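Who pays when money is expensive

By Macarena Robles

My bank sent me a letter in December. The monthly payment on my small business loan went from 838 to 898, and the letter explained this in one line – "due to market conditions". I read it two times, and I was not angry about the number. I was angry about the line.

Higher interest is a tool, and I accept that sometimes it must be used. But Lundari, where I have my loan, raised my rate within 14 days. My savings account in the same bank waited 60 days and then got almost nothing. A friend who borrows from Basano has the same story.

In my opinion, a bank should be obliged to move both rates on the same day.

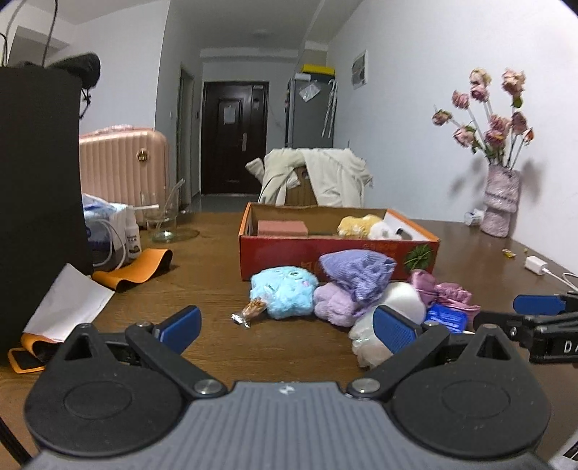
Would such a rule make loans more expensive? A little, perhaps, and I would still prefer it, for then the price is written where everyone can read it.

The savers are mostly older people and they do not complain much. I have 31 payments left, so I will complain for them.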